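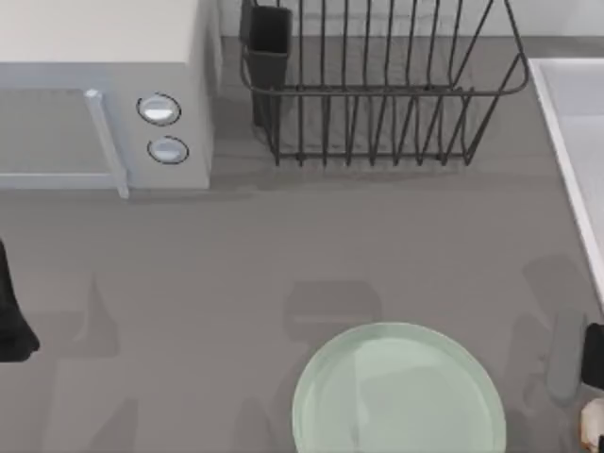 調理台を真上から。奥の左に白い電子レンジ。

件名:Re: [Skondulano] 涼しくなってから種の元気がありません

Skondulanoパン焼きメーリングリストのみなさま

ご無沙汰しております。夏のあいだは暑さに負けて、もっぱら読むだけになっておりました。台所の窓を閉めて眠るようになって、ようやくまた粉に触る気になったところへ、ちょうど種のご相談が流れてきましたので、長くなるのを承知で書かせていただきます。お急ぎの方は、どうぞ引用のあとの二つ三つの段落だけ拾ってくださいませ。

2019年10月4日の投稿より:
> はじめて投稿いたします。六月にこちらの過去ログを読みながらライ麦で種を
> 起こし、夏のあいだは面白いくらいよく膨らんでいました。朝に粉と水を足して
> おけば、お昼を食べ終わるころには瓶の口まで来ていたほどです。
>
> ところが、先週あたりから急に動きが鈍くなりました。朝に継いでも、夕方に
> なってやっと泡がぽつぽつ出る程度で、匂いも以前の甘いヨーグルトのような
> 感じから、少しつんとするお酢のような感じに変わっています。カビは見当たり
> ません。表面に薄く水が浮いていることがあります。
>
> 粉はずっとZorndenの全粒と、近所で買える強力粉を半々で使っています。水は
> 浄水器のものです。パンの配合は加水75%で、夏と変えていません。先日焼いた
> ものは平たくて、切ると底のほうが詰まっていました。家族はおいしいと言って
> 食べてくれましたが、自分ではがっかりです。
>
> お尋ねしたいのは、この種はもう捨てて起こし直したほうがよいのか、という
> ことと、みなさまは寒くなってからどこに種を置いていらっしゃるのか、という
> ことです。専用の発酵器を買うことも考えましたが、うちの台所には置き場所が
> ありません。初歩的な質問で申し訳ありませんが、よろしくお願いいたします。

はじめまして。まず最初に申し上げますが、どうか捨てないでください! お書きになっている様子を読むかぎり、種は弱ったというより、寒くてお腹をすかせているのだと思います。夏に生まれた種が初めての秋を迎えたのですから、飼い主のほうが暮らし方を変えてあげればよいので、まだまだ先の長い種です。うちの種も九年あまり継いでおりますけれど、毎年この時期になると必ず一度はぐずります。それで私も毎年必ず一度はおろおろして、過去ログの自分の投稿を読み返して、ああ去年も同じことを書いていた、と赤面するのです。

匂いのことですが、つんとするのは、継いでから次に継ぐまでの間が種にとって長すぎるときか、元種を多く残しすぎているときによく出ます。寒くて膨らみが見えないものですから、もう少し待とう、もう少し待とうと引っぱってしまって、そのうち酸ばかりが先に立ってしまうのですね。私も昔さんざんやりました。浮いている水は捨てても混ぜ込んでもかまいません。私は酸っぱい匂いの強いときだけ捨てています。ただ、桃色や橙色の筋が見えたり、ふわふわした毛のようなものが生えたりしたら、それは迷わずお別れしてください。瓶も熱いお湯でよく洗って、できれば別の瓶に替えたほうが気持ちが楽です。

立て直しには、元種をほんのひと匙だけ残して、その何倍かの粉と、ぬるめの水で継いでみてください。水は手の甲に垂らして、冷たくも熱くも感じないくらいがちょうどよいようです。夏の癖で蛇口からそのまま汲んでいらっしゃるなら、それだけでもずいぶん違ってくるはずです。固さは、夏よりも少しもったりするくらいに。私はこの時期、スプーンを持ち上げるとゆっくり落ちて、しばらく山の形が残るくらいにしています。これを朝晩、数日続けてみて、膨らんで、てっぺんが平らになり、少しへこみかける、という一連の動きが戻ってきたら、もうパンに使って大丈夫です。

Zorndenの全粒は私も長く使っております。あれは粒が粗いので、混ぜた直後はゆるく見えても、時間が経つと水を吸ってかなり締まりますね。ですから固さを見るときは、混ぜてすぐに決めてしまわずに、お茶を一杯いれて飲み終わってからもう一度瓶をのぞいてみてください。それから、袋を開けてから長く経っていませんか。夏を越した全粒粉は油の匂いが出ることがあって、種の調子というより粉のほうが疲れている、ということもあるのです。うちでは開けた袋は冷蔵庫に入れて、使う分だけ前の晩に出しておきます。冷たい粉のまま継ぐと、せっかくの水のぬるさが台無しになってしまいますから。

さて、置き場所のお話です。こちらの話題になると毎年にぎやかになるので、ほかの方のお返事も楽しみにしているのですが、まずはうちの場合を。

私の住んでいるDrurumのあたりは、この季節になると朝晩がよく冷えまして、うちの台所は朝いちばんで17度しかありません。種にとっては眠たくなる温度です。発酵器はうちにもありません(憧れてはおりますが、どう考えても置けません)。そこで長年お世話になっているのが、電子レンジの庫内です。動かすわけではなく、ただの箱として使います。湯呑みに熱いお湯を入れて先に庫内に置き、扉を閉めて少し待ってから、種の瓶を隣に入れてまた閉める。それだけです。外の風が当たらないし、ほどよく湿り気もあって、瓶の様子が落ち着きます。お湯は冷めてきたら替えます。
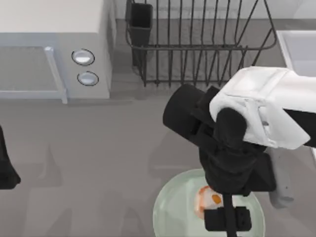

ひとつだけ気をつけていただきたいのは、中に種がいることを忘れて、つい牛乳を温めようとスイッチを入れてしまうことです。私は一度やりました。扉を開けもせずに、前に入れたままのお茶があると思い込んで回してしまったのです。気づいたときには瓶の中がすっかり餅のようになっていて、その日は一日しょんぼりして過ごしました。幸い、冷蔵庫の奥に予備があったので血筋は絶えずにすみましたが、それからは必ず扉に紙を貼ることにしています。「たねがいます」と大きく書いた紙です。家族も最初は笑っておりましたけれど、いまでは紙が貼ってあると黙って鍋でお湯を沸かしてくれます。

予備の話が出ましたので、これもぜひお勧めしておきたいのですが、元気が戻ったところで少しだけ取り分けて、清潔な小瓶に入れて冷蔵庫の奥にしまっておいてください。うちの冷蔵庫は4度にしてありまして、固めに継いだものなら、しばらくご機嫌伺いをしなくても待っていてくれます。もっと心配な方は、薄く延ばして紙の上でぱりぱりに乾かし、砕いて封筒に入れておくという手もあります。以前このリストでどなたかに教わって、半信半疑でやってみたところ、翌年の春にちゃんと起きてくれて、あれは嬉しかったです。封筒に粉の種類を書いておかなかったので、何の種だったのかはいまだに分からないのですが。

平たくなってしまったというパンのほうも、少し書かせてください。加水75%を夏と変えていらっしゃらないとのこと。水の量はそのままでも焼けますが、種に力が戻るまでは、ひかえめにして様子を見るのがよいと思います。扱いやすい生地のほうが、発酵の具合も手で感じ取りやすいですし。それから、底が詰まっていたのは、おそらく一次発酵の切り上げが早すぎたのではないでしょうか。夏と同じ時間で進めてしまうと、この季節はどうしても足りなくなります。私は時計よりも容れ物を見るようにしています。側面のまっすぐな透明の容れ物に入れて、最初の高さのところに輪ゴムをかけておくと、どれだけ上がったかが一目で分かって、これがいちばん間違いがありません。輪ゴムから見てまだまだだと思ったら、夕食のあとまで延ばしてもかまいませんし、くたびれたら冷蔵庫に入れて翌朝に回してしまえばよいのです。

生地の温度を上げるには、こね水をぬるめにするのがいちばん手軽です。ただ、あまり欲張って温かくすると、外はだれて中はまだ、ということになりがちで、成形のときに泣きを見ます。うちではボウルのほうを先にお湯で温めておいて、よく拭いてから粉を入れています。ほんのちょっとのことですが、冷たい陶器のボウルというのは思いのほか熱を奪うものですね。石の調理台をお使いの方は、下に畳んだ布巾を敷くだけでも違うと思います。

話が横にそれますが、先月、久しぶりに遠出をして、Nikolovskiというパン屋さんに寄ってまいりました。以前こちらのリストでも話題になった、ライ麦の丸パンのお店です。お昼過ぎに着いたらもう棚がほとんど空で、残っていた最後のひとつを大事に抱えて帰りました。皮が厚くて、噛んでいるうちにだんだん甘くなってきて、酸味はあるのに角がないのです。お店の方に秋の種の世話について伺ったところ、やはり涼しくなると継ぐ間隔も水の温度も変えるのだそうで、毎朝かならず匂いをかいでから決めるとおっしゃっていました。毎日焼いている方でもそうなのですから、私たちが初めての秋につまずくのは当たり前だと、なんだか肩の力が抜けて帰ってきました。

それで、さっそく真似をして、私も朝いちばんに瓶の蓋を開けて匂いをかぎ、帳面にひとこと書くようにしています。「りんご」とか「ぬか」とか「よく分からない」とか、その程度の覚え書きです。並べて読み返すと、寒い朝の翌日に酸っぱい匂いが増えていたりして、案外役に立ちます。もしよろしければ、お試しください。

それから、固くなってしまったパンですが、薄く切って乾かしてから砕いて、玉ねぎのスープに入れるととてもおいしいです。底の詰まったところがかえってとろりとして、うちではわざと残しておくほどです。がっかりなさった一斤も、どうぞそうやって食べきってあげてください。継ぐときに余った種のほうは、刻んだねぎと塩少々を混ぜて、油を引いたフライパンで薄く焼くのが気に入っています。お醤油をちょっと垂らしますと、お昼はもうこれで十分です。

ずいぶん長くなってしまいました。数日継いでみて、様子が変わっても変わらなくても、またぜひこちらに書いてください。膨らみ方と、匂いと、できれば朝の台所の温度も添えていただけると、ほかのみなさまもお返事がしやすいかと思います。発泡スチロールの箱をお使いの方、炊飯器の脇派の方、こたつ派の方も、今年の工夫をお聞かせくださいませ。

追伸
前に少し書きました、くるみと干しいちじくの配合ですが、まだ帳面から写しておりません。お待たせしている方、ごめんなさい。いちじくを前の晩から紅茶に浸しておくところだけは決まっているのですが、塩の量をもう一度焼いて確かめてから投稿いたします。

Drurumの台所より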